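Imprimir | Enviar por correo electrónico

Reparar debería ser lo normal

Hace unos años compré una lavadora Kirnholm por encima del precio medio porque quería que durase. Duró seis años. Cuando dejó de centrifugar llamé al servicio técnico y me dijeron que el rodamiento no se vendía suelto. Había que cambiar la cuba entera, con mano de obra y desplazamiento, y la cuenta se acercaba tanto al precio de una máquina nueva que el propio empleado me recomendó no hacerlo. Le hice caso. Todavía me molesta.

No cuento esto porque sea un caso raro. Casi todo el mundo tiene una historia parecida con un secador, una impresora o un teléfono. Nos hemos acostumbrado a que un aparato tenga una fecha de salida y a que esa fecha la decida otro. Se habla mucho de reciclaje, y está bien que se hable, pero reciclar es lo que se hace cuando ya se ha perdido lo principal. Una lavadora triturada da chatarra. Una lavadora arreglada sigue lavando.

El argumento habitual contra la reparación es el del precio. Se dice que el consumidor prefiere comprar nuevo porque le sale a cuenta. Es cierto en muchos casos, pero conviene mirar cómo se forma ese precio. Si la pieza solo la vende el fabricante, si hace falta una herramienta que no se encuentra en ninguna ferretería, si el manual es confidencial, la reparación será cara siempre. No es una ley de la naturaleza. Son decisiones que alguien toma en una oficina, y se pueden tomar otras.

En Wernley, donde vivo, quedaban tres talleres de electrodomésticos cuando llegué. Ahora queda uno, y abre solo por las tardes. El dueño me enseñó una tarde el presupuesto de una placa de control para un horno: 300 euros por una pieza que cabe en la palma de la mano. El fallo estaba en un relé que cuesta menos que un café. Él lo soldó y cobró 15 euros. Me dijo que puede hacerlo porque aprendió solo, con placas viejas, y que el fabricante no le ha mandado un esquema en su vida.

Esa es la parte que más me preocupa, más que el dinero. El conocimiento se pierde. Cuando cierra un taller no se pierde solo un negocio, se pierde también a la persona que sabía distinguir por el ruido una correa floja de un motor quemado. Eso no está escrito en ninguna parte. Los ciclos formativos enseñan instalación y mantenimiento, pero dedican pocas horas a diagnosticar una avería en un aparato pequeño — se da por hecho que esos aparatos no se arreglan.

Tampoco creo que la solución sea pedirle a cada cual que aprenda a soldar. Hay quien disfruta con eso y hay quien no tiene tiempo, ni vista, ni ganas, y está en su derecho. Lo que hace falta es poder llevar el aparato a alguien, como se llevan los zapatos al zapatero. Para eso se necesitan repuestos a un precio razonable durante un plazo largo, manuales públicos y tornillos en lugar de pegamento. Con menos que eso, cualquier campaña se queda en un cartel.

El ordenador de sobremesa me parece el mejor ejemplo de que se puede. Durante décadas se ha fabricado con piezas de medidas comunes, de marcas distintas, que encajan unas con otras. Se abre la caja, se cambia lo que falla y se vuelve a cerrar. El mío tiene 11 años y conserva la caja y poco más. Nunca he pagado de golpe los 1.000 euros que cuesta uno nuevo de cierta calidad. Los fabricantes de esas piezas no se han arruinado por ello. Compárese con un portátil reciente, con la memoria soldada y la batería pegada, y se verá que la diferencia no es técnica del todo.

Habrá quien conteste que los aparatos sellados son más finos y resisten mejor el polvo. Puede ser. Yo cambiaría dos milímetros de grosor por cuatro años de uso, y sospecho que mucha gente también, si en la tienda le dieran a elegir. La etiqueta de energía nos enseñó a mirar el consumo antes de comprar. Una indicación clara de cuánto tiempo habrá repuestos, puesta al lado del precio y con letra del mismo tamaño, haría bastante por los talleres que quedan.
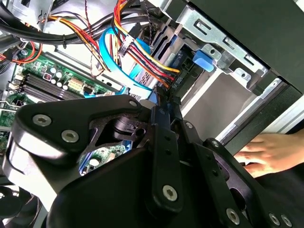
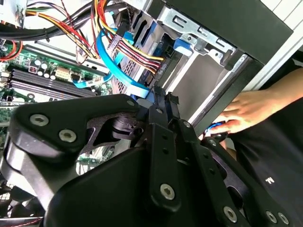
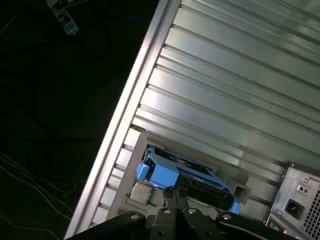
Caja de ordenador de sobremesa, abierta.

Última actualización: enero

Este sitio utiliza cookies propias y de terceros. Si continúa navegando, acepta su uso.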